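24/09/23 – Sanitaires, local Wamidport

Reprise des relevés sur l'ensemble abattant + lunette. Référence interne Manonden 292, montage selon notice Clistico. Fixations resserrées vendredi, jeu latéral nul côté gauche, léger côté droit. À revoir avec rondelle plus épaisse.

Essai de tenue en position relevée : 100 cycles à la main, pas de retombée. L'objectif reste 1000, à répartir sur plusieurs séances. Noter le total sur la fiche à chaque fois, le cumul de la semaine dernière est perdu.

Butées : vérifier l'adhérence après nettoyage. Le produit Moncrieff laisse un film, rincer à l'eau claire et essuyer avant contrôle. Ne pas décoller pour regarder dessous.

Repérage : ruban jaune orangé noué sur la lunette = ensemble en cours d'essai, ne pas démonter. 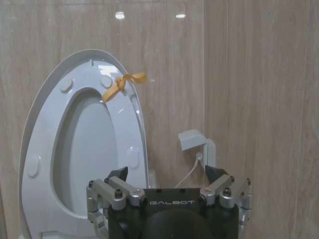 Atelier Second œuvre et équipements sanitaires

Lunette et abattant relevés, ruban noué en haut à droite, près de la butée. Un bout dépasse vers la paroi, l'autre pend sur la face plate. À raccourcir si ça gêne à la fermeture.

Panneaux muraux décor bois : joint vertical à reprendre au prochain passage, mastic teinté à commander. Prévoir 4 cartouches.

Reste à faire : jeu côté droit, fiche de cycles, photo lunette baissée.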